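4. Collecting Your First Shelf Demonstrations

OK, so you've got Skedier installed, the robot is standing on its own two feet, and the headset in section 3 finally paired (mine took a few tries too, don't feel bad). Now comes the part I like best, which is sitting in the operator chair and showing the robot how to pick things off a shelf, over and over, until you have enough examples to train on.

I'm writing this the way I run sessions myself. Tyyne Saarinen does a few things in a different order and her data comes out great, so if you already have a rhythm, keep it. Just don't mess with the cautions.

What you need before you start

Two people. One drives the robot, and the other works the shelf. I'll call them the driver and the shelf person.

A two-level shelf with a clear edge along the front. Tall cans are the best first object, as they're easy to grab and easy to see. Mix up the colors! Our first batch was all the same soda can and the model learned to love that can and nothing else.

A charged battery, plus a spare sitting on the charger.

Plenty of free disk space. Skedier will let you start with less and then stop dead in the middle of a take, with a very small warning in the corner.

4.1 Setting up the shelf

1. Put the shelf where the robot can reach the whole top level without taking a step. If the feet have to shuffle, move the shelf and leave the robot where it is.

2. Stand the cans on the top level in a loose row. Loose is good. If you line them up with a ruler, the model will expect a ruler.

3. Leave room for fingers between the cans. My rule is that if I can't get my own thumb in there, the gripper can't either.

4. Route any cables off to one end. They can be in view. They can't be in the path of the arm.

5. Turn on every light you'd normally have on, and leave the blinds alone for the rest of the session. If the sun moves, the sun moves, that's fine, but don't fiddle with it between takes.

Note: Clutter on the shelf is allowed. A box or a few packages at one end will give you more useful examples than a spotless shelf will. Just tick "distractors" in the session form so whoever trains on it later can filter.

4.2 Starting a session in Skedier

1. Open Skedier and choose New Session. Pick the task from the list. If you type a new task name by hand, you'll get a brand new folder, and Isauro Aguirre will have to merge it with the old one, and he will let you know how he feels about it.

2. Enter both names, driver and shelf person. We started doing that in January and it has saved us so many times when one batch looked odd.

3. Check the head view. You want the shelf, both hands when they're up, and a bit of floor. Seeing the robot's own feet at the bottom is normal.

4. Open and close both grippers once. Watch the numbers on screen change along with the fingers. If one side is stuck at zero, close the session and start again from section 3.

5. Set the idle cutoff to 2000 milliseconds. Any longer and you get lots of takes that end with the arm just hanging there, which the model happily copies.

Caution: Don't change the cutoff halfway through a session. Close the session and open a new one.

4.3 Recording a take

1. The shelf person says "set." The driver says "going" and presses the left pedal. Say it out loud, every single time, even when it feels silly.

2. Bring the arm in from the side. Coming straight down from above hides the can from the head camera right when you need to see it.

3. Close the fingers near the top of the can, below the lid. Slow down for the last bit. I mean really slow, slower than you think looks good.

4. Lift a little first, and then draw the can out past the front lip. People new to driving almost always pull before they lift, and the can catches.

5. Hold it steady in front of the shelf for a moment, and then either hand it over or put it back, depending on the task you picked.

6. Press the right pedal to end the take. Mark it Good, Messy or Bad.

About those three buttons. Good means you'd be happy if the robot did exactly that. Messy means it got there but you bumped a neighbor or had to regrip. Bad means it dropped the can, or someone tripped on the pedal, or you sneezed. Please keep your Messy takes! Kerttu Riihimäki uses them for the recovery model, and she never has enough of them.

4.4 Working the shelf

Being the shelf person sounds like the easy job, but I think it matters more than the driving. You decide where things go, and that's where the variety comes from.

1. Move something between takes. Swap two cans, turn one so a different side of the label faces out, slide one back toward the panel.

2. Vary how much you move. Sometimes everything, sometimes just one can by a finger's width.

3. In "shared shelf" tasks, you'll be reaching in while the arm is moving. Agree on ends before you start. If the robot is working the right, you stay on the left, and neither of you crosses the middle.

4. Lean in from the side with your feet apart and keep them well clear of the robot's feet.

5. Push your hair and any hood strings out of the way. Baggy sleeves are OK on your own end of the shelf. Roll them up if you'll be taking cans from the gripper.

Caution: Never take a can out of the gripper until the driver says "open." The fingers let go all at once, and they can also close again quickly if the driver twitches. Pull your hand back first, ask questions second.

Caution: The stop button belongs within reach of the driver at all times. Don't hang it on the shelf.

Note: Shared shelf takes are supposed to have a person in them. Arms, legs, sneakers, half a sweatshirt blocking the view of one end, all good. Don't throw out a take because you got in the way of the camera.

4.5 How many is enough?

For a first model on one task, I aim for 300 Good takes. We usually get 56 in a sitting before the driver's wrists start complaining, and I'd rather you stop there than push on. Tired driving looks tired in the data. Calirach, our training script, will run with fewer, but the robot tends to hover over the can like it forgot why it came.

Swap roles after every battery change. Each driver has habits (I drift left, Vilho Heiskanen approaches everything from far too high) and you want a mix of them in the set.

4.6 Checking a take before you move on

1. Open the last take and scrub to the moment when the fingers close.

2. Look at the head view. Can you tell which can the robot has? If you can, the model has a fair chance too.

3. Look at what else is going on at the shelf. In shared takes, the person's hand should be on a different can from the one in the gripper.

4. Press Keep, or change the rating if you were too kind to yourself the first time.

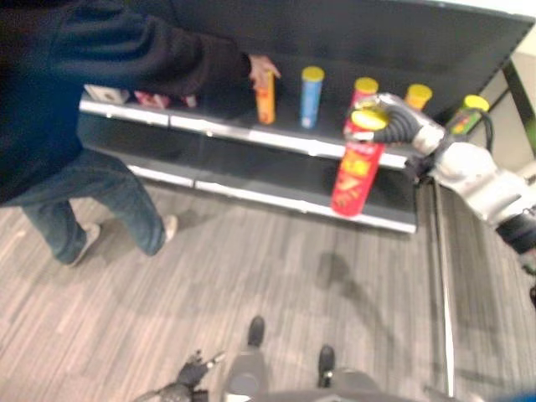
Do the check on every tenth take or so once you've settled in, and on every take when there's a new driver. If two in a row look wrong, stop and go back through 4.2, starting with the grippers. When the session is done, press Close and Upload and leave the laptop lid open until the bar is full. Section 5 covers labeling.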